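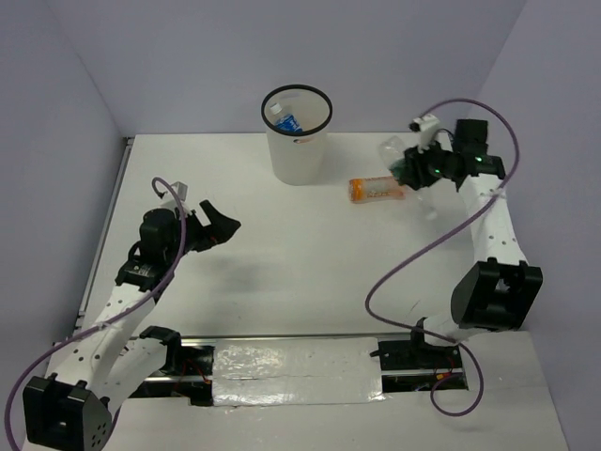

Apr 1, 2021

Evaluation of the Geta two-arm bench kit, supplied on loan by Rasano. Entry by Nhàn Khúc for the Bùi workshop notebook.

Purpose of the review: to determine whether the kit is suitable for the teaching bench and for the small sorting work requested by Gesano. The loan runs until July. The supplier quotes 2,000 dollars for the complete kit, with the cell panels charged separately at 410. The price of spare servos has been requested and is still outstanding.

Condition on receipt. The perforated links were packed by arm and labeled. One bag of screws was the wrong length and was replaced from workshop stock. The printed manual covers a single arm only; the section on pairing two arms is a download, and the version number on the download does not match the one on the controller. Rasano has been informed in writing.

Assembly. Both arms mount on the front rail. The manual recommends fixing the brackets before closing the slot, and this order should be followed. The right arm was set first and squared to the rail, then the left. Time from opened boxes to first powered movement was 14 hours of bench time, including the screw problem. A colleague repeating the work from these notes should need less.

Cabling. This is the weakest point of the kit so far. The purple cable on the right arm is long enough to lie across the table in a wide curve, and it passes through space that the arm may need. The supplied clips do not hold on the links. The red and black wires under the mounts are reachable through the open parts of the slot, but the strip of silver tape between the mounts is a temporary cover and should not be regarded as a finished part. A fitted cover plate is to be quoted.

Task used for the review. Bottles are to be picked from the table and placed in the bin at the back. Three types are in use: a water bottle with a blue label, a small bottle with an orange label, and a clear bottle with nothing on it to help the eye. The clear one is included on purpose. Against the white tabletop it is hard to make out even for a person standing at the bench, and the wrist camera must be judged on it.

Log. 241 attempts are recorded to date across both arms. The success rate will not be entered until the log has been checked against the session sheets -- two sheets carry the same run number. The right arm has done most of the work. The left gripper has had little use and its figures should be kept apart.

Remarks for the purchasing file. The grippers are simple to remove and refit. The software license is per workstation, not per arm, and the wording of clause 3 is unclear as to student accounts. Support replies have been polite and slow.

Open items:
Matching manual for the two-arm setup (Rasano).
Servo prices (Rasano).
Better cable clips, or a trial with fabric ties (workshop).
Repeat the clear bottle runs with a darker mat on the table (N.K.).
Corrected run numbers before any figures go to Gesano (N.K.).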